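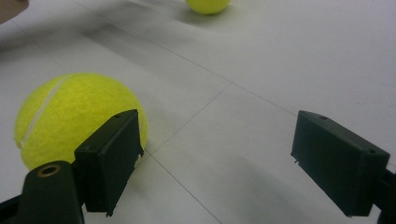

Figure 3. View from a hand-held gripper, fingers open, with one tennis ball partly behind the left finger and a second further off.

4.2 Rules for the person holding the gripper

Published guidance on collecting demonstrations tends to be generous about hardware and shy about people. The Nellen rules, which we took as our starting point, spend several pages on mounting screws and one sentence on the operator, who is asked to "behave naturally". Our three sites read that sentence in three ways. At Darport it was taken to mean slowly. At Stollwood it was taken to mean quickly, with a good deal of flourish at the end. At Negi the operators asked for a definition, did not get one, and wrote their own, much of which has found its way into the rules set out below.

Rule 1 concerns what the gripper can see. An operator has eyes, a neck and a fair memory of where things were left, and will happily reach for an object that the gripper's own camera has lost behind a finger. The policy trained on the result has none of these comforts. Figure 3 gives the kind of view in question: the nearer ball is outside the gap and its lower right part is covered by the left finger, while only the lower half of the farther ball is in view. We do not treat partial cover as a fault. A demonstration is kept as long as some of the target can be seen from the gripper at the moment the approach begins, and the operator is asked to pause there before moving in. The pause is dull to perform and was unpopular at all three sites, most of all at Stollwood.

Rule 2 concerns starting positions. Left alone, people set objects down where they would like to pick them up. They also put them back there, with a tidiness rarely seen in the rest of the laboratory. The rule therefore has a second person lay out the objects between demonstrations from a printed card, with the operator facing away. Where no second person is to be had, the operator may draw the card, but may not draw again on the grounds that the first one was awkward. Awkward cards are the point of having cards.

Rule 3 concerns the free hand, or in two-handed work the hand that is waiting its turn. It should stay low, hold its gripper open and keep out of the other's view. Cables count as part of the hand for this purpose. A cable that crosses the surface in one demonstration and hangs clear in the next is a change of setting, and should be noted as such in the log.

Rule 4 concerns failure. Dropped and missed objects stay in the record, marked by the operator at the time. Of the 3,707 demonstrations logged across the sites, the first 2,000 were gathered before this rule existed and contain a suspiciously small number of mistakes. We have kept them apart from the rest – partly out of caution and partly as a monument to the delete key.

Rule 5 concerns tiredness. Operators stop after 20 minutes and change places. We have no grand theory behind the number. It was the length of the kitchen timer's longest setting at Darport, and the other sites copied it before anyone asked.
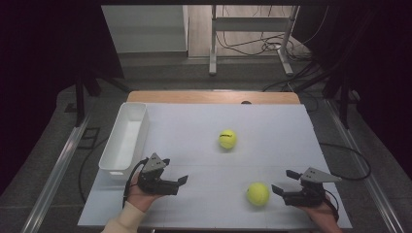 Everaldo Tavares, on reading a draft of this section, objected that rules of this sort train the operator more thoroughly than they train the robot. Natural behaviour, he wrote, was the whole attraction of hand-held collection, and a person who pauses on cue, works from cards and minds the cables "might as well be driving the arm with a joystick, and would at least get to sit down". He would keep Rule 4, make Rule 2 optional and drop the pause altogether.

We have some sympathy, particularly as regards the sitting down. The pause is the weakest of the five on present evidence, and a site that leaves it out should say so in its data sheet and carry on. Rule 2 we would defend with more stubbornness. Objects in a kitchen or a warehouse are put down by other people, for reasons of their own, and a policy that has only met considerate layouts has a hard time ahead. The wording of the cards used at Negi is given in Appendix B, together with the version used at Stollwood, where they were laminated.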